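Speaker notes: What the head camera knows and what the planner thinks it knows
2023-04-24
By Eskil Hägglund

These are my notes from the talk, cleaned a little. Where it says "pause" I have removed it. The slides are not included, only one picture I used near the end.

Slide 1. Title

Good afternoon. I am Eskil, I work with the software between perception and motion at Prallell. I will speak for almost 19 minutes if I keep the pace, and then we take questions. My English is better when I speak slowly, so please have patience with me.

The subject is small objects on desks. I mean cards, cable ends, adapters, boxes with compartments. In our project, which we call Plutberg, the robot should sort such things into the right place. The arm is not the difficult part. The difficult part is to keep a correct list of what is on the desk while somebody is working at it.

Slide 2. The pipeline in one line

Head camera, segmentation, tracker, world model, planner, controller. I will say only a few words about the first and the last. If you want to hear about force control, my colleagues are better persons to ask.

The world model is a table in memory. Each row is one object: a pose, a class, a confidence, a time stamp, and a field we call "holder". The holder can be the desk, a container, the gripper, a person, or unknown. When we began we had no holder field. We had only the pose, and we thought the pose was enough.

Slide 3. The first mistake

I tell this story because I lost two weeks to it. A person picked up a card from the desk. The tracker followed the card very well, the pose was updated at each cycle, and the planner saw a card with high confidence, eight centimeters above the desk. It then made a plan to grasp it there. From the point of view of the planner this was a good plan. The card was reachable and there was no collision with the desk.

The safety layer stopped the arm, as it should. But I do not want the safety layer to be the place where we find out that the plan was stupid. It is the last door and we should not knock on it every day.

So we added the holder field. A grasp is allowed only if the holder is the desk or a container. If the holder is a person, the planner may wait, or it may choose another task. It may not look for a clever path.

Slide 4. How we decide the holder

We tried three methods. I go through them quickly.

Method one was distance between the fingertips and the object. It is simple and it fails when the hand only rests near the object. People rest their hands everywhere. With this method half of the desk became locked when someone was typing.

Method two was common motion. If the hand and the object move together, the hand holds it. This is better, but a card which is held still has no motion, and people hold things still much longer than I believed before I looked at the logs.

Method three is the one we use. We combine the contact estimate with the support estimate. The question becomes: is there something under this object that can carry it? If there is a gap below the card and a finger on both sides, it is held, also without motion. The support estimate needs good depth at the desk surface, and this brings me to the next slide.

Slide 5. Depth on thin and shiny things

A card that lies flat is thinner than the noise of our depth sensor. In depth alone it does not exist. We see it only in color. So for flat objects we take the outline from the color image and we put it on the fitted plane of the desk. We say: this object has the height of the desk plus a constant.

Shiny surfaces give holes in the depth image, and sometimes false points below the desk. Our first filter removed all points below the plane. It was correct to remove them, but it removed also the evidence that something shiny was there. Now we keep them with a flag. If color says "card" and depth says "nonsense below the plane", the two together are a rather strong sign of a shiny card. I like this trick very much, it costs nothing.

Slide 6. Two things that look the same

When two cards have the same look, the tracker can exchange them. For sorting, you may say it does not matter which card is which. But it matters when one has the holder "person" and the other has the holder "desk". If the identities are exchanged, the held card becomes free in the table and the free card becomes forbidden.

We ran 3920 recorded sequences through the old tracker and looked at each case where the holder changed without a contact event. In 10 of them the cause was an exchange of identity between twins. It is a small number. All of them were dangerous in the same way, so I did not care that it was small.

The solution is that the holder change must be explained. A card cannot go from "person" to "desk" without passing through a release event, seen or inferred. If the tracker reports such a jump, we do not believe it, and both rows get the holder "unknown" until the next clear view.

Slide 7. A normal desk

I want you to have a normal desk in mind for the rest of the talk, and not the clean table from the papers. An open laptop, with the lid toward the robot. A power strip with the cables in loops. One gold card lying flat to the right of the laptop, and a second one between the fingers of the person. A cardboard organizer with eight compartments, all of them empty.

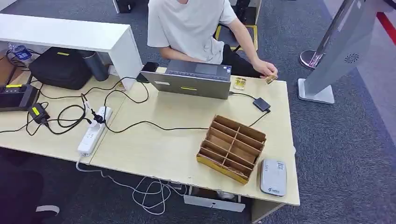

The cables are what most people ask me about, so I take them now. We do not model cables as objects. We tried, with a chain of small segments, and the planner became slow and nervous. Today a cable is a region with a cost. The arm may pass over it with a margin, and it may not put anything down on it. For placing into a compartment this is enough.

The laptop lid is a different problem. It hides what is behind it. Our rule is that a hidden volume is never free. Before, we treated "not seen" as "empty", which made beautiful short paths. Now the planner must go around or above, or ask the head to move for a better view. The head movement has a price in time, and we let the planner choose.

Slide 8. The organizer

Each compartment is its own container in the table, with its own occupancy. The walls are thin, so again the depth is weak. We fit the grid from the color edges and the outer size of the box, and we check it against depth only at the outer rim.

Corrugated cardboard bends. If a finger of the gripper touches the inner wall, the whole grid moves a little and the next placement is wrong. For this reason we fit the grid again before each placement, also when we believe that nothing moved. It takes a little time. I have given up to be ashamed of it.

Slide 9. Tooling

The most useful thing we made is not in the robot. It is a viewer called Idton. It shows the camera image on one side and the object table on the other side, on the same clock. You stop at any moment and you ask: why does this row have this holder? It answers with the list of events that led there.

Before Idton we had text logs. I wrote 2515 lines of script to read them, and I deleted all of it in one evening in June. I was very happy that evening.

If you start a project like this one, please make the viewer first. We made it late and we found old errors in the first hour.

Slide 10. What does not work yet

Transparent bottles are bad. We see the label and we invent the rest. Soft bags are bad also, because the shape changes and the tracker thinks a new object has arrived.

The release event is sometimes late. The person puts down the card and the robot still waits, and the person looks at the robot. It is safe but it feels impolite. We are working on the Backlund branch, where the release is estimated from the opening of the fingers and not only from the support. I have no results that I want to show today.

Thank you for listening. The questions after the talk were mostly about cables and about the sensor, and I have put my answers into the slides above where they fit.

Comments (3)

mkt_planning
Do you keep the "unknown" holder forever if no clear view comes? We had rows that stayed locked the whole day.

Eskil Hägglund
There is a timeout, and after it the head must look. If it still cannot see, the row stays locked and the operator gets a message. I prefer this to guessing.

r.dahlia
The flag for points below the plane is a nice idea. We were throwing them away too. Will try it this week.

We use cookies to remember your settings and to count visits. Accept all | Only necessary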